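Desk notes: the kidney-shaped table, one month in

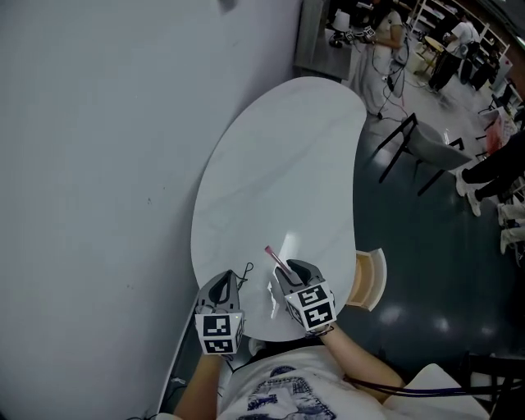 I moved the writing desk out in December and put the curved table in its place, long side to the wall. The old one was a plain rectangle with more usable surface on paper. In practice I never reached the back corners, and they filled up with mail.

The wide end is where I sit. The narrow end is out of arm's reach from the chair, so it stays clear by default. I have given up trying to assign it a purpose.

The top is white with faint gray veining. Two remarks on that. Pencil marks show immediately. Glare from the overhead lights is a problem on a smooth surface, and paper laid directly on it is tiring to read after 20 minutes. A matte desk pad would fix it, but every pad I have found is rectangular and overhangs the curve. Luana Brito suggested cutting one from a paper template. I traced the edge on Monday and will report back.

Cables are unresolved. A short one always ends up on the tabletop, and a longer one goes across the white chair next to me. Adhesive clips need a straight run of edge, and this table has very little of it.

Pens: one out at a time, the rest put away. This rule has held so far.

Ginette McKinnon asked for the height. I will measure it once the felt pads are on the legs.

Posted January 14, 2019

Recent posts
Felt pads, compared
Pennington shelf brackets: load notes
Sorting 1,456 loose receipts
Why I returned the Vorkari lamp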